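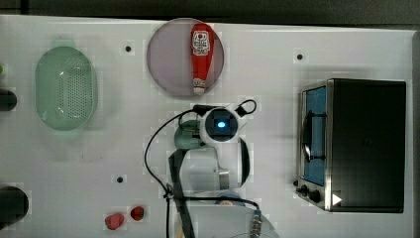
Minutes, Dranstead Community Garden, July 2022

Six of us made it, plus Nathalie Tremblay's dog. I took notes again, so blame me for the spelling.

January minutes were passed with no changes. Tapio Väisänen went over the money — we have $1,275 in the account, and the water bill from Salton is paid through the summer. Hooray!

The hose by the east beds is leaking again. Tapio will call Turunen for a price on a new one, and I said we should cap it at $20 a plot. Everybody was fine with that except Nathalie, who wants to try tape first. We're trying tape first. 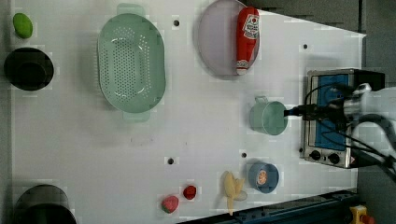
Harvest supper took up most of the evening (it always does). We're having it at the Oston Street hall and everyone brings a dish from their own plot. I'd like the beans rinsed before they come inside, please, and a mint-green colander with a handle at each end, like the one next to the black pot, is just right for that. Nathalie is making over two gallons of soup.

Plot 2 is open. I'll email the next person on the list.

Next meeting is at my place, bring a chair.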